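Zindano Archive Station
Photo and video cataloguing software for Windows and Mac
Supplied in Australia by Navickas

Zindano Archive Station is a desktop program for organizations that hold large numbers of still images and short video clips and need to find them again. It reads files from a memory card, a network folder or an external drive, makes a preview of each one, and stores the details in a searchable catalogue. The original files stay in the folder you choose and keep their own names unless you ask for them to be renamed.

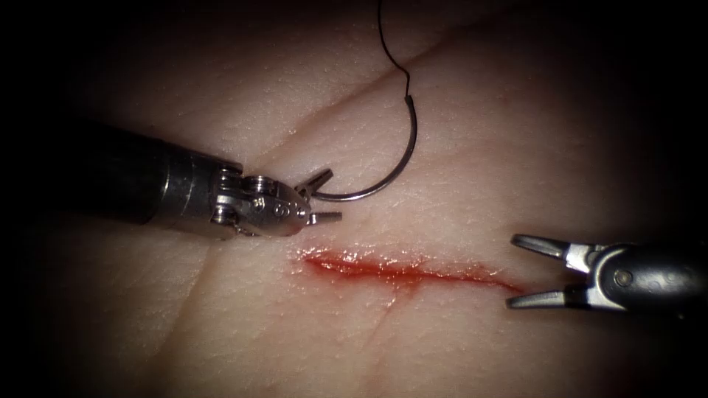
Skin pad with a horizontal incision and two instruments

Importing
Files are imported in batches of up to 2000. Each batch gets its own import record, showing the source folder, the person logged in and any files that were skipped. Duplicates are found by comparing file contents, so a copy saved under another name is still picked up. You can keep both, keep the first, or put the second in a holding folder to look at later.

Tags can be typed at import or added afterwards. A tag list may be locked by the administrator, which stops staff from making up new spellings of an existing tag. Locked lists can be exported as a plain text file and loaded on another computer.
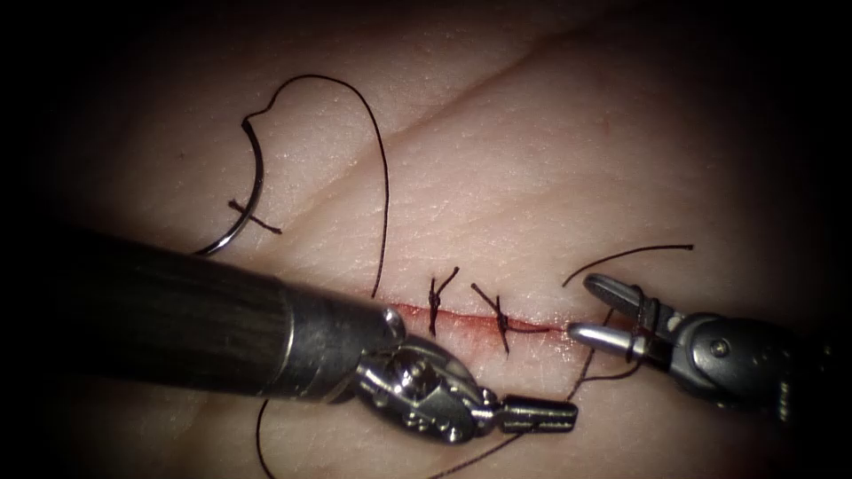 Searching and sorting
The search box accepts tags, file names, import dates and any text in the notes field. Results appear as a grid or as a list. The list view can be sorted by any column and printed. Saved searches sit in the left panel and update when new files come in.

Video clips are shown with a strip of previews taken at even intervals. Clicking a preview opens the clip at that point in the built-in player. If the clip uses a format the player doesn't handle, the program passes it to whatever player is set as the default on the computer,

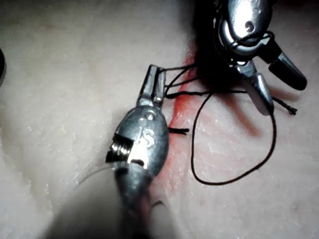 and the notes and tags stay open beside it so they can be filled in while the clip plays. Notes are saved when you move to the next file.

Backup
The catalogue is backed up each night at the time set in Preferences. Backups go to a second drive or a network location. The Brinero plug-in, sold separately, adds encrypted backups.

Licence and price
Single licence: $995, covers 2 computers
Includes 12 months of updates and email support
Catalogues made in Kateck Organiser can be converted with the free import tool. Very old Kateck catalogues should be opened and saved in the current Kateck release first.

Customer comments 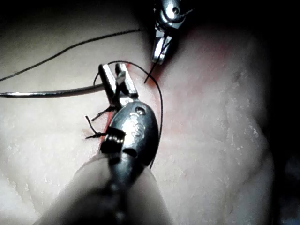

We converted our old Kateck catalogue over a lunch break and the tags all came across. The notes lost their line breaks, so allow some time for tidying up. Locked tag lists are the reason we bought it.

Ordering
Order online or send a purchase order to Navickas. Licence keys are sent by email. A boxed copy on USB stick can be posted on request.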